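Watching a Debate at Home and Checking What They Say - Kitchen Table Tips

Quick ones this week, primary's coming and the house is a mess. 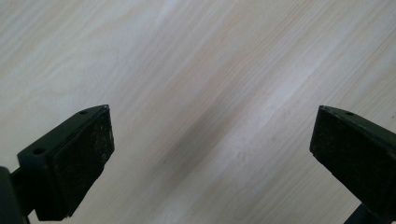

Set up before it starts. Notebook, two pens, phone charger that reaches. If you have to get up for a pen you miss the one line everyone argues over the next day.

Split the page down the middle. Left side, what was said. Right side, leave blank for what you find out later. Don't try to look things up while they're talking, you'll lose the next three answers. Write the claim as close to word for word as you can get. "Spending doubled" and "spending nearly doubled" are different claims and you will not remember which.

Note who said it and when. Clock time is fine. Makes it a lot easier to find the spot in the transcript.

Circle the slippery words. Largest, most, ever, record. Largest by what? Total dollars, per person, share of the budget? Half the fights at my table come down to that. In April my neighbor Saeed Hashemi and I went back and forth over a county roads number for a whole evening and we were both right, he had it per mile and I had the total.

Checking, next day:

Full transcript first, not the clip. Clips start late and stop early.
Then the actual source. Budget document, the bill, the vote record. Library desk will help you find it, mine has it up in 14 minutes flat.
Look at the year on the figure. Old numbers get used a lot.
Read two write-ups from places that don't usually agree.
If you can't find it, write "can't find" and move on. Thats a fair answer.

Mailers. Keep a shoebox by the door, toss them all in, sort once a week. Small print at the bottom says who paid. Highlight that part before you read the rest. Magazine holder works too if you've no shoebox.

Snacks - nothing crunchy near the TV. Efthymia Manolakis makes a big tray of cheese pie for ours and cuts it ahead, 6 across, so there's no knife going during the closing statements. Bake at 375 til the top is brown, let it sit, then cut. Holds fine on the counter under a towel.

Marker on the table from all that note taking? Rubbing alcohol on a cotton ball, test a hidden corner first, it can dull some finishes. Ballpoint comes up with a bit of dish soap if you catch it early. Put newspaper down next time, plenty of it around.

Last thing, your sample ballot. Tape it inside a cabinet door and pencil in notes as you go. Check wether your polling place lets you bring notes in, rules vary.

Stain list next week, coffee and candle wax mostly.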